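Robot arm demo at our open day, what do visitors need to see up close?

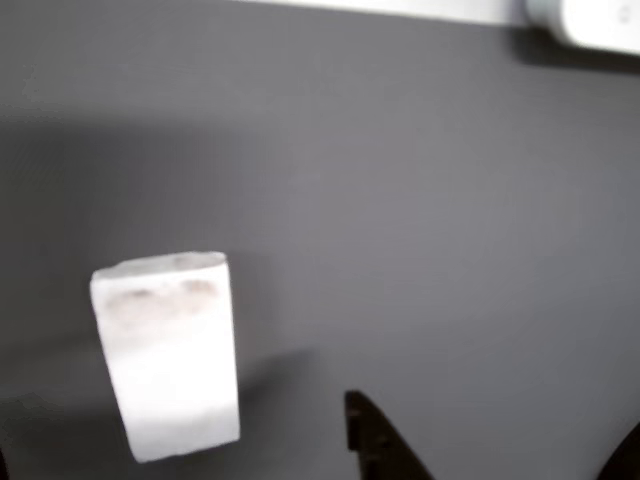 3 min read

Posted by Zanele Mofokeng in Demos and Events

Hi all, quick one, I'm on my phone between meetings. We have an open day coming up at Kekana and I got handed the robot table. One arm, two-finger gripper, gray table top, white block. It picks up, it puts down, goes again. The picture is the close view, we want to put that up on a big screen next to the table so people at the back get something too.

Things I can't decide:

Is one plain block too boring? My manager wants cups, toys, a banana, all sorts. I'd like to keep it to the block and maybe let visitors move it between runs.

Also the close view. White block under our lights goes really bright, near glowing at the bottom end, and there's a shadow over the left half of the table. Does that matter for a crowd? Does it matter for the arm? The software is Ziltik, the older version, and I did not set it up so don't ask me hard questions pls.

Last year's day had 273 people through the door, mostly families. Group size this time is capped at 27. Never run one of these before. Anything you wish you'd known, send it over.

Yolandi Buthelezi

Keep the block. We did our January visit day with one arm and one block and it was the busiest table in the building. Kids get it right away. Put it somewhere silly, turn it a bit, see if the arm goes for it. Every run is short so the line moves.

What I'd do, in no real order:

Tape a square on the table for where visitors can put the block. Outside the square the arm can't reach or the camera loses it, and then you're standing there explaning for five minutes.

Hands out before anyone presses start. One person on the button, same person all day, and they don't do the talking. Second person does the talking. I tried doing both and missed a kid leaning over the rope.

Light: turn down whatever is right over the table, or bounce it off a wall. A washed out white block on the big screen is just a white blob to the people at the back. If you can't change the light, try a colored block. Green or orange. Test it with the arm the day before, not that morning, different color can throw the software off. Shadows, same thing. People crowd in and the shadows move. Get three or four coworkers to stand where the crowd will stand and do a few runs like that.

And show both views if you have two screens. The close one is great for "look, fingers" but you lose the rest of the arm, so families walking up don't know what they're looking at. We had the wide view on the left one.

Groups of 27 is a lot for one table btw. We split ours in two and sent half to the Clindport stand, swapped after ten minutes.

Let it miss. Ours missed plenty and people cheered louder for the next one.

Johannes Nel

Bananas go brown. Also check your outlets, ours tripped twice with the coffee machine on the same line

Unathi Xaba

Mostly agree with Yolandi but I'd have a second object in a drawer. Something soft, a rolled sock is fine. By the afternoon the person on the button is bored out of their mind and it shows. Only bring it out if you've tested it.

On Ziltik: the older version, if it's the one I'm thinking of, you want to save your positions before the event and write down where the file is. We had a restart mid demo at Boton and no one knew the file name. Twenty minutes with a dead arm and a room full of parents. I told them about gears. It was bad.

Wipe the block too. Marks show up on white, there's a couple of soft smudges near the top of yours already, and on a big screen it looks grubby. Few hundred people handling it, keep a spare or three.

Sign on the table with big letters, what it does, one sentence. Ours was a full page and I never saw anyone read it.

Zanele Mofokeng

Thank you!! Going with the block, tape square, two screens if I can steal one from the front desk. Manager still wants the banana. Will ask about splitting the groups, and finding out about that file today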